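Indel Bench 10
Arm-and-deck package for small labs, with simulation scene

The Bench 10 is sold by Hincombe as a complete package for labs that want to automate tip handling and plate work without buying an enclosed liquid handler. It comes with a jointed arm, a side-mount base housing, a perforated deck mat and a scene file that lets you build and check a layout before any hardware arrives.

Most buyers start with the scene file. It opens in Fudow, our layout software, and loads with the arm, the deck and a set of tip boxes already placed. You can move a box, open or close its lid, and run a path to see whether the forearm clears it. Lids matter more than people expect — an open lid takes up a lot of room above the deck, and it is the most common cause of a rejected path.

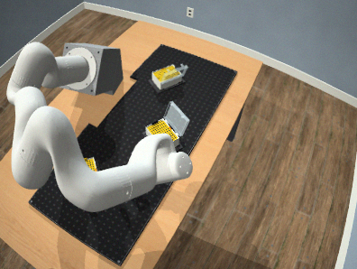

Layouts are saved with the deck position of each item, so the same file can be used when the real deck is set up. If your table is a different size from the default, change it under Room before you place anything. Moving the table afterward clears the saved paths.

The arm ships with a plain wrist flange. Grippers and pipetting heads are ordered separately, and each has its own model to load into the scene. Run your paths again after adding one, as the extra length changes the clearance at the wrist.

What's in the box
Arm, white shell
Base housing, gray
Deck mat, black
Power supply and cable
Fudow license, one seat
Scene file and 200 saved paths

Not included
End tools
Tip boxes and tips
Table

Ordering
Part number: 808
Scene file only: 808-S
Extra Fudow seats: sold singly, up to 100 per site

The scene file can be bought on its own, and the price is taken off if you order the full package later. Labs that already have a Nikolovski deck can keep it. Choose "deck supplied by customer" at checkout and send us the hole spacing with your order.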